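How do you teach a robot to pick up a block?

A robot arm does not know what a block is. Someone has to show it what to do, and there are two common ways of doing that.

The first way is by hand. The arm is set so that its joints move freely, and a person takes hold of it and guides it through the job. The robot keeps a record of how each joint bends.

The second way is by remote control. The person stands back and steers the arm with a controller, a bit like a video game. This is slower to learn - most people bump a few things at first.
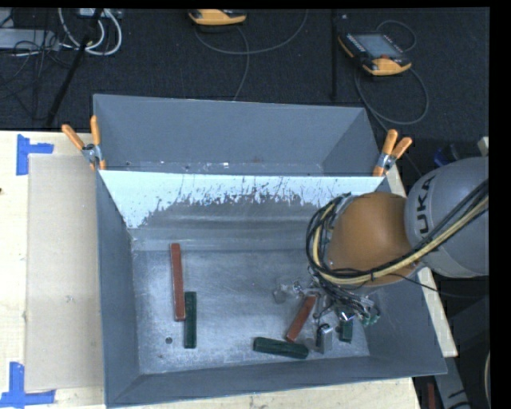

Reading time: 2 minutes

At the Biltard workshop in Lultville, the practice job uses red and green blocks in a metal bin. The bin is held by clamps with orange handles, so it stays put if the arm nudges it. The arm reaches in from one side, and its gripper hangs down among the blocks. A gripper is the robot's hand.

One go at the job is called a demonstration. The team collected 134 of them in August. Before each one, the blocks are moved to new places. If they always lay in the same spot, the robot would only learn that spot.

Next, a computer studies the demonstrations and looks for patterns. Then the robot tries by itself. The team gives it 40 tries and writes down each miss - 9 in the last test. After that, a person goes back and shows it the tricky parts again.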